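Zwischenbericht Mai - Erprobung des Faltmoduls Javport

Liebe Frau Weidemann,

Sie hatten beim letzten Telefonat gesagt, ich solle ruhig schreiben, wie mir der Schnabel gewachsen ist, also mache ich das jetzt mal. Die offizielle Tabelle mit den Ausgaben hängt wie immer hinten dran, die hat Sieglinde Albers schon gegengelesen, und sie hat auch nur zweimal geseufzt.

Zur Erinnerung, worum es bei der Förderung geht: Wir prüfen für die drei beteiligten Wäschereien, ob das Leihpaket von Zirnetti im Alltag etwas taugt. Im Paket stecken die Steuerung, die Software Javport und ein Wartungsvertrag, den man monatlich kündigen kann. Das Konkurrenzangebot von Carrilho hatten wir ja im Winter schon aussortiert, da kam man ohne eigenen Programmierer nicht weit.

Was gut läuft

Die Einrichtung! Ich hatte mir dafür eine ganze Woche freigehalten, und Malte Kramer war mit allem an einem Mittwoch fertig, einschließlich Mittagspause. Das Handbuch ist auf Deutsch, verständlich und an den richtigen Stellen bebildert. Auch der Telefondienst hat mich positiv überrascht. Ich habe dort 4 Mal angerufen und hatte jedes Mal Hsiu-ying Au am Apparat, die unser Projekt inzwischen besser kennt als mancher bei uns im Haus.

Geschirrtücher und Kissenbezüge sind für Javport kein großes Thema mehr. Glatter Stoff, klare Kanten, das sitzt. Von 77 protokollierten Durchgängen mit Kissenbezügen mussten wir nur bei dreien von Hand nachhelfen, und einer davon ging auf meine Kappe (falsches Profil geladen, steht so auch im Protokoll).

Was hakt

Die Lizenzen. Zirnetti rechnet pro Arbeitsplatz ab, und wenn man einen Rechner austauscht, zählt der erst einmal als neuer Platz. Das ließ sich klären, hat aber Nerven gekostet. Timo Rothe verhandelt gerade über eine Hauslizenz und ist guter Dinge.

Ärgerlicher finde ich die Datensicherung. Javport speichert die Protokolle in einem eigenen Format, und für den Export braucht man das Zusatzprogramm Clisov, das im Angebot mit keinem Wort erwähnt war. Wir nutzen im Moment die Testversion. Sollte es dabei bleiben, dass sie extra kostet, würde ich das gern aus dem Posten Verbrauchsmaterial bezahlen, da ist noch Luft. Geben Sie mir da kurz Bescheid?

Frottee, unser Sorgenkind
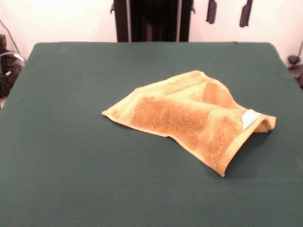

Mit den Handtüchern sind wir noch längst nicht da, wo ich im Antrag hinwollte. Javport sucht zuerst die Ecken und plant daraus den ersten Griff, und bei einem zerknautschten Handtuch muss es sich die erst einmal zusammenreimen. Bei dem senfgelben auf der grünen Unterlage läuft links eine Spitze aus, rechts liegt der Stoff doppelt und steht ein Stück hoch, und aus der Falte guckt auch noch das weiße Pflegeetikett. Für solche Lagen möchte ich die Startpositionen im nächsten Abschnitt viel strenger festlegen, damit wir die Ergebnisse überhaupt vergleichen können. Die glatte Webkante hebt sich ja ordentlich vom Frottee ab, und Frau Au meint, man könne die Kantensuche stärker darauf ausrichten. Ein Profil dafür hat sie uns versprochen.

Wie es weitergeht

Sobald das neue Profil da ist, fahren wir damit 20 Durchgänge pro Handtuchgröße, bei unverändertem Licht. Danach kommt der Teil, auf den ich mich am meisten freue: Die Kolleginnen aus den Wäschereien bedienen das Ganze selbst, und wir halten uns raus (Malte hat schon angekündigt, dass ihm das schwerfallen wird). Beim Geld bleiben wir im Rahmen, eine Verlängerung brauchen wir nach jetzigem Stand nicht.

Eine Kaufempfehlung gebe ich noch nicht ab. Für glatte Wäsche würde ich das Paket sofort nehmen, für Frottee möchte ich erst die neuen Zahlen sehen. Wenn Sie vorher vorbeikommen mögen, rufen Sie am besten vormittags bei Frau Albers an, sie hat den Belegungsplan.

Herzliche Grüße aus der Werkstatt

Anlage: Ausgabenübersicht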